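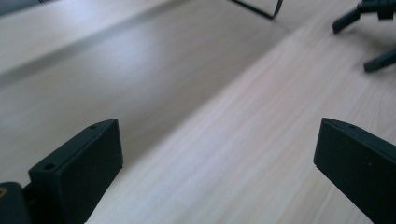 Opening slide: pale wooden table, two black gripper fingers

Good evening, everybody, and thank you so much for coming out. I'm Borislav Hoxha, and I've spent a good part of my working life helping people who slipped or tripped in somebody else's store.

(Wait for the folks at the back to sit down.)

Start with the Fagerlund story. A woman goes in for milk in October, slips by the freezers, feels embarrassed, says "I'm fine" and drives home. Two days later she can't lift her arm. By then the floor has been mopped and the store has no record of her at all - and I do mean none.

So, what I'd love for you to take home tonight:

Report the fall before you leave, even if you feel silly. Ask for a copy of the report. Get the names of anyone who saw it. Keep the shoes you had on, and please don't clean them!

See a doctor soon. Save every bill, even the little ones. Her pharmacy receipts alone came to over $157.

Adjusters: they may be perfectly nice on the phone. You can be nice back and still say no to a recorded statement until you've had advice.

(Skip the Bumow lease question if we're running late - it always takes 5 minutes.)

Questions next, then coffee. Sign-up sheet is by the door.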